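Ball chain or split ring for plush charms on a small bag?

motberg_sews
Posted Monday
Hello everybody. I make small bags from leftover fabric and now I want to sell them with a plush animal on each one. The animals came from Plelance with a ball chain already on them. My sister says the ball chain opens by itself after some weeks and the customer loses the animal. I have 40 animals and I do not want to change all the chains if it is not necessary. What is your experience?

Also I have a question about the straps. I cut the webbing with normal scissors and fold the end two times before I sew. Is this enough, or must I melt the end first?

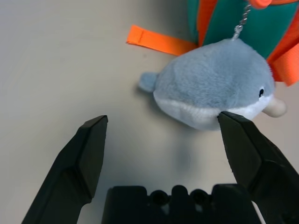

The chain is my bigger worry, so please answer this part first if you have little time. I tested one by pulling with my hand and it held, but a hand is not the same as a child on a school bus. The dolphin has the silver ball chain coming out of the top of its back, and it is the same kind of chain on all the other animals. I like how it looks next to the teal and orange, very light and not heavy like a key ring. But if it is weak, I will change it.

erley214
Your sister is right. I had a fox on a chain like this on my gym bag and it was gone in one month. The connector opens when it catches on a zipper. Use a split ring, 18 mm, and a small swivel hook.

kettle_and_thread
I do not agree with erley214. There are good ball chains and bad ball chains. The bad ones have a connector so soft that you can bend it with your nail. I have used the better ones for 4 years on market bags and I got only one complaint. You can also close the connector a little with flat pliers. Do it gently or the ball will not go in again.

erley214
One complaint is only the person who wrote to you. I did not write to anybody about my fox.

kettle_and_thread
This is fair. But a split ring is very hard to open for small fingers, and some customers like to move the animal from one bag to another.

slowhem
For the strap: if it is polyester or nylon, melt it first, then fold. Cotton webbing you cannot melt, so fold it two times and sew a box with a cross inside. A fold with one line of stitches is fine for the short end of a strap, but I would not trust it where the weight hangs.

motberg_sews
Thank you all. The webbing is polyester from McAlister, so I will melt it. For the chains I think I will try the pliers on half of the animals and put swivel hooks on the other half. Does the hook make scratches on shiny fabric?

slowhem
Mine did, a little, on the front pocket. Hang it from the side seam and keep the hook short.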